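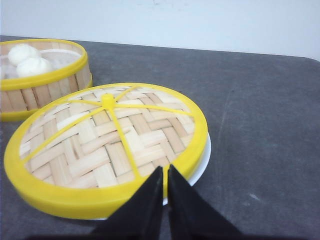

Steaming Buns in a Bamboo Basket: Setup, Timing and Lid Handling

Posted Feb 1, 2025 by Toshio Kamata

Scope

These instructions cover plain white buns, filled or unfilled, cooked in a single round basket over a pan of water. They apply to all-bamboo steamers and to the mixed type with a woven bamboo lid and a plastic rim. Stacked baskets need longer times and are covered on a separate page.

Equipment

Bamboo steamer basket with matching lid
Wide pan or wok
Steamer paper, perforated
Flat plate, for resting the lid
Kitchen scale
Tongs or a thin spatula

Preparing the steamer

Rinse a new basket and lid in warm water without soap. Steam both empty for ten minutes and let them dry. This removes most of the raw bamboo smell. If the smell remains, repeat once.

Check the lid before each use. The weave should be flat, with no broken strips. Small gaps where the strips cross are normal and let some of the steam escape, so less water collects and drips on the dough. On lids with a plastic rim, press along the full circumference and confirm that the rim is seated. Check the maker's heat rating for any plastic part. If none is given, do not assume it is safe over steam.

The basket must sit above the water line. Fill the pan to a depth of one inch, set the empty basket in place, and look at the underside. If water touches the slats, pour some out or raise the basket on a metal ring.

Preparing the buns

Divide the dough into 77 g pieces for large buns. Shape each piece into a ball with the seam underneath and place it on its own square of paper. Leave at least an inch between buns and between the buns and the wall. Two large buns are enough for a small basket.

Proof with the lid on until the dough springs back slowly when pressed. The total from shaping to steaming was 27 minutes in my kitchen in winter. In June the same dough needed less, so go by the feel of the dough.

Steaming

1. Bring the water to a boil, then reduce to medium heat.

2. Set the basket on the pan and close the lid. Confirm that it sits level.

3. Steam for 12 minutes. Keep the lid closed throughout. Opening it early lets the temperature fall and can wrinkle the tops.

4. Turn off the heat. Wait three minutes before opening.

5. Lift the lid by the knob if it has one, otherwise by the rim. Raise the far side first so that the steam vents away from you. Use a dry cloth if the knob is short — fingers end up close to the weave.

6. Move the lid sideways off the basket before turning or tilting it. Water on the inner face runs to the lowest point of the rim.

Resting the lid

Put the lid down on a plate. A plate smaller than the lid works, but center it as well as you can. A lid resting partly on the plate and partly on the table will drain to the table side. Do not leave it flat on a varnished surface while hot.

To pick it up again, grip the rim at the raised side, where there is clearance underneath.

Faults

Yellow spots on the buns: baking powder not fully mixed in.
Collapsed tops: overproofed dough, or the lid opened too soon.
Wet patches: heat too high, or a lid that was tilted over the basket.
Torn bases: no paper, or buns removed before resting.

Cleaning and storage

Wipe the basket and lid with a damp cloth. Use a soft brush along the joint between weave and rim — starch collects there. Dry for a full day with air on both faces. Store with the lid off.

Correction: an earlier version gave the piece weight as 100 g. Lucía Gallardo pointed out that this was the figure for the four-bun batch in the larger basket, which uses different timing.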